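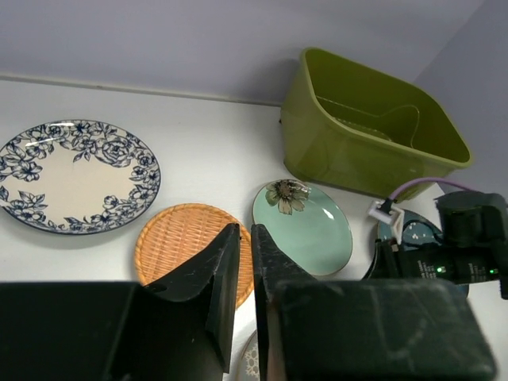 Could you please put the rinse aid part before the first wash next time, one owner wrote to us, as I only found it after I'd run three loads and wondered why everything came out spotty. Fair enough, and we've moved it. The steps below apply to the Festemero Louro benchtop dishwasher, and to the older Fisside model as well.

## 3. Before your first wash

1. Turn the tap on slowly and check both ends of the inlet hose for drips. If you find one, turn the tap off and tighten the collar by hand - please don't use a spanner, the thread is plastic.
2. Open the rinse aid cap and fill to the line. The dial comes set at 2, and most homes can happily leave it there.
3. Scrape your plates, but don't bother rinsing them. Plates with printed borders are best checked for a dishwasher mark underneath. 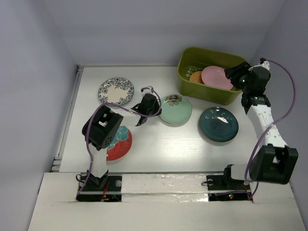
4. Load the biggest plates at the back, facing the middle, and give the spray arm a gentle spin to be sure it clears everything.
5. Choose Quick (38 minutes) and press Start.

**Note:** A bit of gurgling in the first few minutes is quite normal.

**Caution:** Let the machine stand for some 14 minutes before you open the door. The steam is hot, and it comes out right at face height on a standard bench.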